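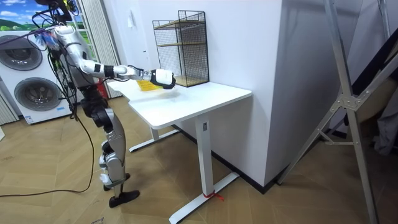

Willy Dijkstra
Before anyone talks about which robot, how much of the money is left after the desk, the stand and the cabling? Last time we did a budget like this on here the purchase price was the only line anyone had filled in.

Siebe Bosman
Fair. I have 3,430 a month for 14 months, starting in September. That has to cover the lease on the humanoid, spare parts, furniture and whatever the room needs. The task list is laundry and tidying: pick up a cloth from a desk, fold it, put it on a shelf, load and unload a washer. Salaries are paid out of something else.

Willy Dijkstra
Is the lease quote with or without hands?

Siebe Bosman
Hands are included, one pair. The quote is from Remis. Triden quoted lower but their hands are a separate order and they wouldn't give me a delivery time in writing.

Zohreh Heydari
Then go with Remis, but get a second pair of hands priced before you sign. We leased for 16 months and the fingertips were what we replaced most. Every time we waited for parts, the robot stood there and we still paid the monthly fee. I'd rather have given up a nicer desk and kept a spare right hand in a drawer.

Hendrik Aerts
I'll be the one to ask. Why legs? For picking a cloth off a desk you need an arm on a column and a decent hand. You're paying for knees and ankles to stand next to furniture. Buy two arms outright with the same money and you still own them after the 14 months.

Siebe Bosman
Two arms on a bench don't get to the washer. Ours is stacked, so one door is up high and the other is right under it. I need something that can stand at the desk and then reach both doors.

Hendrik Aerts
Wheels and a lift column. Same reach.

Zohreh Heydari
Same reach on paper. Check what the base does when the arm is straight out to the side. We had a wheeled one on trial and the base was wider than the gap we had next to the desk. Measure the room first, then argue.

Hendrik Aerts
OK, but that's a room problem. Moving a desk is free.

Eleni Ionescu
Joining in because we set up nearly the same thing. These are the lines I forgot in my first plan:

Overhead support. If it's a legged robot you want something to catch it while you're still tuning the balance. I had nothing down for it.
Cable routing. Longer cables than you think, and a way to keep them from pulling on the robot when it turns.
Floor. Falls and dropped parts mark wood-look flooring. Our landlord charged us for two patches.
Insurance. Ours wanted a separate line for equipment on lease.
Freight both ways. The return trip is on you with most leases.

All together it came to 2,000 for us, before insurance.

Siebe Bosman
Thanks, I had freight one way only. Is the 2,000 with the desk?

Eleni Ionescu
No, the desk was extra. Get one with adjustable height. We started on a fixed one and the arm was working at a bad angle for anything flat. Cloth is hard enough when the table is right.

Willy Dijkstra
Agree on the desk. Disagree on the cables, a bit. I would not spend much there in the first couple of months. You'll move everything at least once.

Eleni Ionescu
You'll move everything, and then somebody steps on the loop lying on the floor. We lost a connector that way and it cost more than the cable tray would have.

Willy Dijkstra
Tape, then. My point is don't bolt anything down until the layout is settled.

Hendrik Aerts
Has anyone bought used? Van der Linden had a couple of ex-demo units listed last spring. I didn't see a price.

Zohreh Heydari
I asked. No service contract on those, and the battery was sold as is. For a lab with its own technician, maybe. Siebe, do you have one?

Siebe Bosman
Half of one. He's shared with the group running the Cakeo packing line and they get him in the mornings.

Zohreh Heydari
Then no used unit. Put the service contract in and cut something else.

Siebe Bosman
Revised plan: Remis lease with service, second right hand only, adjustable desk, freight both ways, and a line for support and cables using Eleni's number. That leaves very little for shelves and bins, but those are cheap. Hendrik, I'll ask for one wheeled quote so I have something to compare with.

Hendrik Aerts
Ask them for the base width in the same email.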